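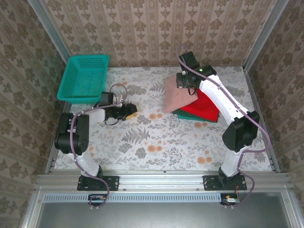
Trucos de taller para doblar ropa con dos brazos (y para no creerse todo lo que se dice de ellos)

Página de apuntes del club de robótica, sección «Casa». Actualizada en junio.

Empiezo por lo que me preguntan siempre: no, esto no os va a quitar la colada de encima. Llevo el grupo de doblado desde que Patricio Zapata lo dejó para dedicarse a los coches siguelíneas, y sigo doblando mis camisetas a mano, de pie, delante de la tele. Aun así, para preparar la competición Brorkton hay que practicar, y de tanto repetir hemos sacado unas cuantas mañas. Algunas valen también para el armario de casa.

Los paños, antes que las camisetas

Todo el que llega quiere empezar por una camiseta. Mala idea. Empezad por paños lisos, de colores que no se confundan entre sí. Un rosa encima de un rojo se distingue bien a simple vista, pero en pantalla y con poca luz ya no lo tengo tan claro; si podéis elegir, separad más los tonos.

Apilad con las esquinas un poco desplazadas. Queda feo y a mi madre le daría algo, pero con la pila perfectamente cuadrada la pinza agarra dos telas de una vez, y luego toca rehacerlo todo. Para coger solo la de arriba, pellizcad la esquina y levantad despacio. A mano funciona igual, sobre todo con servilletas recién planchadas.

El mantel

Ponemos siempre un mantel debajo. La tela sobre tela resbala menos que sobre la chapa, y las pinzas no pegan ese golpe seco cuando alguien calcula mal la altura. El estampado es otro asunto. Ebony Dunstan defiende que practicar sobre hojas y flores prepara mejor para una casa de verdad. Yo lo que he visto es que los nuevos se despistan buscando el borde del paño. Que cada equipo pruebe y apunte sus fallos, que para eso está el cuaderno.

Estiradlo antes de cada tanda. Una arruga del mantel se pellizca igual de bien que una esquina, y entonces se viene todo detrás.

La cesta

Baja y ancha, a un lado, donde no estorbe a ninguno de los dos brazos. Las altas son más bonitas y no sirven: hay que subir demasiado la prenda y se desdobla por el camino. En casa hago lo mismo con los calcetines, cesta baja y fuera.

Camisetas

Con seis intentos seguidos ya se ve si el equipo sabe lo que hace o si tuvo suerte en el primero. En el vídeo de presentación de Koris salía una camiseta doblada a la primera y no enseñaban más. Ya.

Lo que a nosotros nos da menos guerra:

Extended la prenda y buscad primero el cuello. Las costuras curvas son la mejor referencia, mejor que el bajo, que en casi todas las camisetas viejas está dado de sí.

Abrid bien las pinzas antes de bajar. Si llegan medio cerradas empujan la tela y hacen una ola.

No uséis el dibujo como guía para centrar. Hay estampados puestos torcidos de fábrica, y con la camiseta girada uno acaba doblando según el muñeco.

Alisad antes del primer doblez. Las arrugas en diagonal no desaparecen solas; se quedan dentro y abultan.
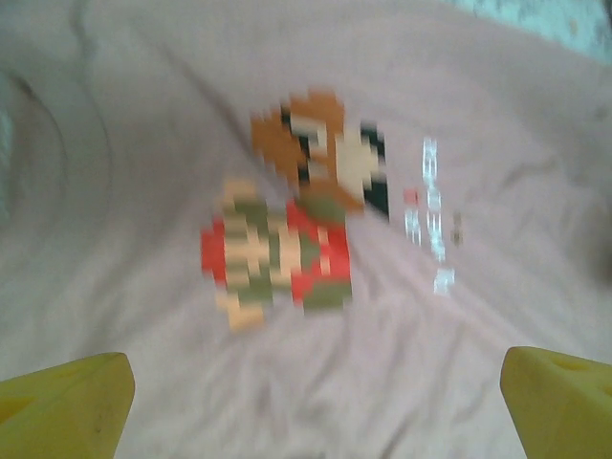
La camiseta rosa de Mario, aún con arrugas bajo el dibujo.

Cables y tornillos

Los cables van sujetos a lo largo del brazo, con holgura en las articulaciones. Si queda tirante, tarde o temprano se suelta un conector, y suele ser con público delante. Repasad los tornillos de las bases al empezar la sesión. Son 2 minutos y lo digo en cada reunión, con el éxito que podéis imaginar.

Sobre los tiempos

En el reglamento del Riedl del curso pasado daban 10 minutos para tres prendas. Parece mucho. Probad a hacerlo con alguien mirando por encima del hombro. Yo recomiendo olvidarse del cronómetro hasta que los dobleces salgan decentes, aunque Patricio opina lo contrario y tiene más medallas que yo.

Tampoco hace falta comprar el kit Koro de prendas de práctica. Nos pedían 550 euros por unas telas que se parecen sospechosamente a las de cualquier cajón. Traed ropa de casa, limpia, por favor, y con el nombre en la etiqueta.

Las dudas, en la hoja que hay colgada junto a la puerta. Las del mantel, a Ebony.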